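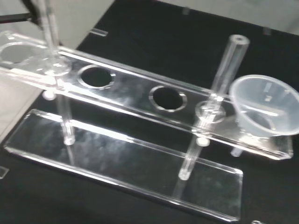
COMMUNIQUÉ DE PRESSE

Ceten, le 30/04/2020

Handball : la Ligue Ekwueme arrête définitivement sa saison et fixe les règles de classement

La Ligue Ekwueme de handball met fin à l'ensemble de ses compétitions seniors et jeunes pour la saison 2019-2020. La décision s'applique à tous les niveaux, masculins et féminins, coupes comprises. Les rencontres suspendues depuis la mi-mars ne seront ni reprogrammées ni jouées sur terrain neutre.

La mesure concerne 115 clubs. À la date de la suspension, 286 rencontres restaient inscrites au calendrier, toutes divisions confondues.

Établissement des classements

Les classements sont établis selon un quotient, obtenu en divisant le nombre de points acquis par le nombre de matchs joués. Le résultat est arrêté à la troisième décimale, sans arrondi supérieur. Cette méthode a été préférée au gel des positions à la dernière journée complète, les poules de Division 1 et de Division 2 présentant jusqu'à trois matchs d'écart entre équipes.

En cas d'égalité de quotient, les critères suivants sont appliqués dans l'ordre :
1. quotient de la différence de buts générale ;
2. quotient des buts marqués ;
3. résultat de la confrontation directe, si les deux matchs ont été joués ;
4. classement disciplinaire à la date de la suspension.

Les rencontres perdues par forfait ou par pénalité sont comptées comme jouées. Les rencontres interrompues avant leur terme sont retirées du calcul.

Montées et relégations

Aucun titre n'est attribué. Les premiers de chaque poule accèdent à la division supérieure, sous réserve du respect du cahier des charges. Les relégations sont limitées au dernier de chaque poule -- contre deux équipes prévues au règlement initial. La Division 1 masculine comptera en conséquence 15 équipes la saison prochaine, avec une équipe exempte à chaque journée. La Division 1 féminine est maintenue à neuf équipes en poule unique.

L'AS Dotton, en tête de la Division 1 masculine au quotient, est proposée à l'accession au niveau national. Le HBC Plalent prend la deuxième place et serait repêché en cas de désistement. Un club qui renonce à sa montée conserve sa place dans sa division actuelle sans pénalité sportive, à condition d'en informer la Ligue par écrit dans les délais fixés ci-dessous.

Coupes

Les deux coupes seniors, interrompues au stade des quarts de finale, sont annulées. Les droits d'engagement correspondants sont crédités sur le compte des clubs encore qualifiés. Les tours déjà disputés ne donnent lieu à aucun remboursement.

Arbitrage et discipline

Les obligations en matière de juges-arbitres sont évaluées au prorata des journées jouées. Les clubs en déficit au moment de l'arrêt ne sont pas sanctionnés en points. Les suspensions individuelles non purgées sont reportées sur la première journée officielle de la saison 2020-2021, y compris en cas de changement de club.

« Le quotient est la seule méthode qui traite de la même façon une équipe ayant joué seize matchs et une équipe en ayant joué dix-neuf », déclare Dede Owusu, responsable des compétitions de la Ligue. « Les simulations ont été faites sur toutes les poules avant le vote. Dans deux cas, l'ordre des premières places diffère de celui qui était affiché en mars, et les clubs concernés ont reçu le détail du calcul. »

Calendrier administratif

Les classements définitifs, poule par poule, seront mis en ligne dans l'espace réservé aux clubs durant la première quinzaine de mai. Les réclamations portant sur une erreur matérielle de calcul doivent être adressées par courrier électronique, depuis l'adresse officielle du club, dans les sept jours suivant cette mise en ligne. Les renoncements à une accession sont soumis au même délai.

La période des mutations et la date d'ouverture des engagements feront l'objet d'une note distincte. La reprise des entraînements collectifs reste soumise aux décisions des autorités sanitaires -- la Ligue ne communique à ce stade aucune date de début de championnat.

Contact presse
Ligue Ekwueme de handball, service des compétitions, Ceten
Demandes d'entretien : par courrier électronique uniquement, à l'attention de Dede Owusu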